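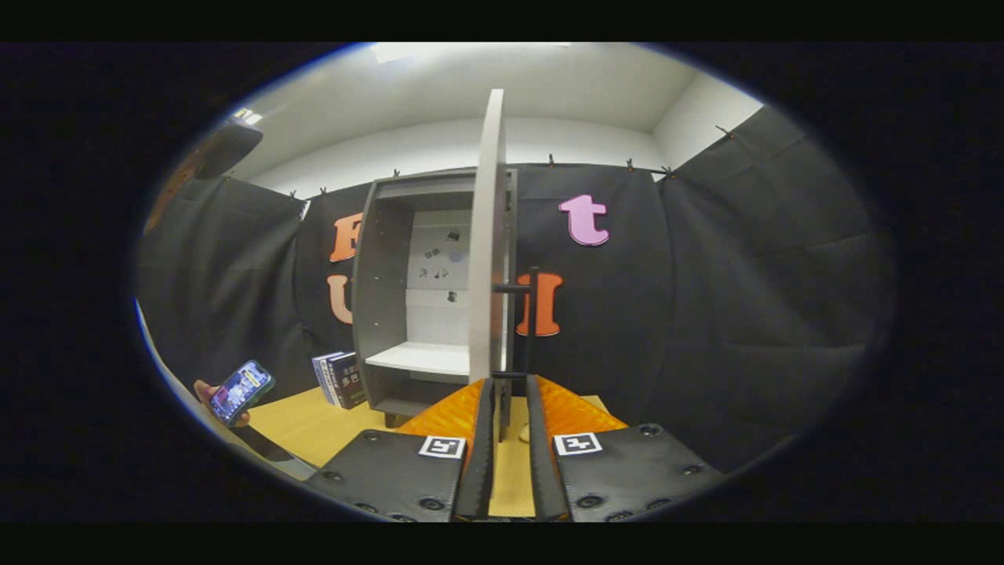 Grey open-front cabinet on a light yellow wooden tabletop.

I have a new favourite public official, and it's the honorary consul.

I know, I know. Most people who follow foreign affairs get excited about summits and sanctions, and I do read all of that, but for the past couple of months I've been completely gone on the people at the other end of the business. The ones with a day job. The ones who have a little brass plate beside the door of an accounting office or a shipping agency, and who will, if you turn up at the right hour on the right morning, stamp a form for you on behalf of a country they may not even be a citizen of.

It started with a piece of paper. My grandmother's family came over from Wakov, and one of my cousins needed what's called a life certificate for an aunt who still draws a very small pension from over there. Every year someone official has to look at my aunt and agree that she's alive. The full embassy is in Ottawa, which is a long way to go at her age to prove you're breathing, so I went digging through the list of consular posts and found one that was a forty-minute drive. A forty-minute drive! It was upstairs from a place that sells boat parts.

The consul (I'm going to leave out the name and the town, because this is a volunteer job and I don't want to send gawkers) was wonderful. Offered my aunt a chair before saying a word about the form. Asked her three or four questions in a language I only half follow, laughed at something she said, filled in the date, stamped it, signed it, and then the two of them talked about soup for twenty minutes. I sat there looking at the stamp and thinking, what IS this job? Who gives you the stamp? Can you say no? Can they take it back?

So I went home and read the treaty. Yes, the whole thing.

What the treaty says

The Vienna Convention on Consular Relations is from 1963 and it's far more readable than you'd expect. Most people who've heard of it know it for one thing, the bit about being able to contact your consulate if you're arrested abroad. But it has a whole chapter, the third one, given over to posts headed by honorary consuls, and I read it with a pencil like it was a mystery novel.

The first thing I loved is that no country has to play along. Each state is free to decide whether it will appoint honorary consuls or receive them, and it says so right there in the chapter. Some countries use them everywhere and some don't bother. Then there's the way the whole chapter works by borrowing. It points back at the rules for career consuls and says these ones apply, and these ones don't, and these ones apply but only if. You end up with three fingers stuck in different pages.

My favourite article is the one about the archives. The papers of an honorary consulate are protected, nobody is to go poking through them, but only if they're kept separate from the consul's own private letters and from anything to do with the consul's business or trade. So somewhere in the world there's a consul with two filing cabinets side by side, one that's protected by international law and one that's full of invoices for outboard motors - and I find that so satisfying I can hardly sit still.

After that I wanted to know how people get the job. From what I've been able to piece together it depends entirely on who's asking. Often it's someone from the local business community with ties to the sending country, and often the embassy simply asks around. There's paperwork from one side (a commission) and then a permission from the other side (the exequatur, a word I've now said out loud far too many times at dinner). Without that second one you generally can't get going. And yes, it can be taken back.

Pay is the question I get whenever I bring this up. In general there isn't a salary. Some consuls keep part of the fees, some get a bit toward their costs, and plenty are out of pocket for the stamps and the flag and the reception every national day. I had assumed there'd be some glamorous perk to balance it out, special plates on the car or skipping the line at the airport, and mostly there isn't. The immunity is narrow, too. It's tied to official acts, so if your honorary consul backs into your fence on the way to the grocery store, that's a regular old fence problem.
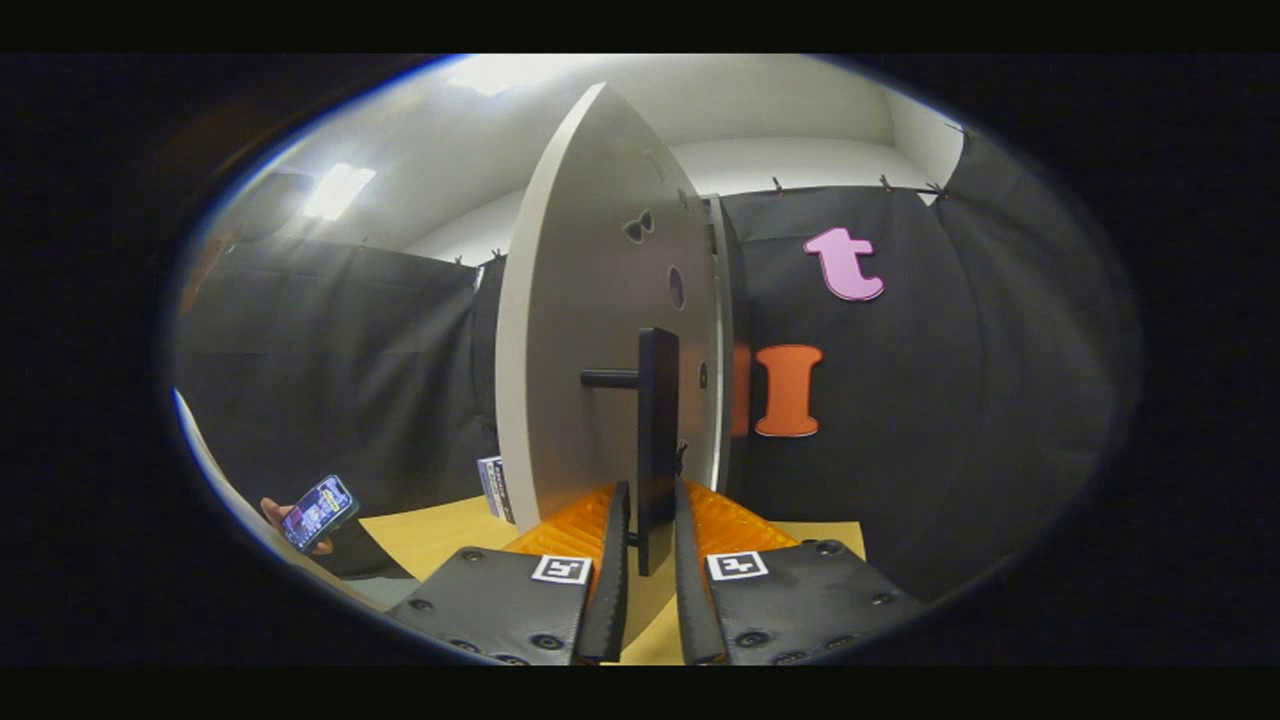
The other thing that surprised me was how old all this is. Ports have had somebody like this for centuries, a local merchant trusted to look after stranded sailors and quarrelling captains, and the career foreign services that we think of as the proper version came along afterward and in many places simply took over the desk. When I was a kid I thought ambassadors were the ancient thing and consuls were a sort of branch office. In a lot of harbours the branch office was there first.

The Stornano letters

All of which led me to Stornano, and I owe this find to a reader who wrote in after my post on passport colours. Stornano is a small port, the sort of place that shows up in old timetables and nowhere else, and for a good stretch it had a string of honorary consuls, all of them out of the same line of work. They dealt in salt fish. The letters they wrote back to their various ministries have been typed up and put online by Rutkowska, a tiny press that does nothing but consular correspondence (bless them), and I have spent entire evenings in there when I should've been doing my taxes.

You'd think it would be all trade figures. There's plenty of that, and I'm getting better at skimming it. But then one consul will break off from the price of cod to complain that the ministry has sent the wrong coat of arms, the old one with the extra bird, and he's been obliged to hang it facing the wall until the proper one arrives. Another asks for reimbursement for seven pairs of boots bought for a shipwrecked crew of eight. He doesn't say what happened with the eighth man. I've read the letters on either side of it and he just never says! Was one fellow still wearing his? Had he gone home barefoot? I've started a file.

What comes through is how much of the work was plain kindness with a receipt attached. Somebody's sick and needs a doctor who'll understand him. Somebody's died and there's a trunk to send home. A cook has quit his ship and wants his wages and the captain's saying he never hired a cook. The consul writes it all down in a careful hand, adds up the expenses, and asks very politely for the money, and then two letters on he's asking again, slightly less politely.

I should say the site takes some getting used to. The letters are sorted by ministry and then by box, so if you want to follow one person you'll be hopping about. I keep a running list in a plain text file with the box and the letter and a couple of words about what's in it ("boots", "bird", "the cook again"). If anyone wants my list, ask in the comments and I'll send it along. It's messy but it works.

There's also a newsletter called Unon that covers modern consular news, appointments and closings and so on, and it's the best thing in my inbox. It's dry. It is so dry. An entire item last week was that a post had changed its hours to mornings only. But read it for a while and you start to notice things, like which countries are quietly opening honorary posts in cities where they used to have a full consulate, and what happens in the next year or so to the people living there who need a passport renewed. An honorary consul often can't issue a passport. They may be able to take your forms, or witness your signature, or tell you which bus goes to the real office. That's a big change for a community and it'll get one line in a gazette.

I do have grumbles, so you don't think I've lost my head completely. The system leans hard on people who can afford to work for free, and that means certain kinds of people get asked and others don't. Vetting is patchy, and there have been appointments around the world that somebody should've looked at twice. I'd like to see proper lists kept up to date, because when I went looking for my aunt's post the phone number on the first page I found belonged to a dentist. A very patient dentist, who clearly gets this a lot.

But I came away from that upstairs office grinning and I haven't really stopped.

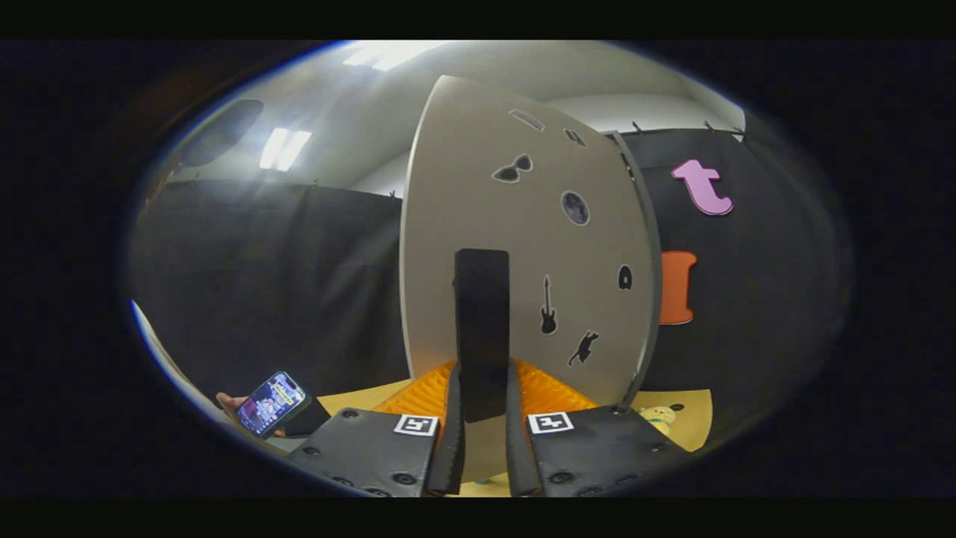 If you want to visit one yourself

Please don't just drop in for fun, they've got boat parts to sell. But if you've got an errand, here's what I'd pass on from our trip.

Phone first, and phone in the morning. Many posts only keep consular hours for part of the week and the rest of the time you'll reach the day job. Ask exactly which documents they can handle. "Consulate" on the door covers a huge range and you don't want to drive all that way with a form they've got no power to sign.

Bring the original and a photocopy of everything. Our consul had a copier but it was having a bad day, and my aunt's second page came out the colour of weak tea.

Bring cash for the fee, in small bills, and ask for a receipt. (If a future version of me is reading your letters in an archive, the receipt will be the good part.)

And if there's a national day reception and you're invited, go! We've been asked to the next one and my aunt has already picked out her cardigan. I'm trying to find a polite way to ask the consul about the filing cabinets. I'd also like to know what the stamp looks like on the underside, whether it's rubber or metal, and whether you have to mail it back when you retire. Does anyone know? I've checked the treaty and it's silent on the stamp.

Next post will be back to passports, I promise, unless I find the eighth pair of boots.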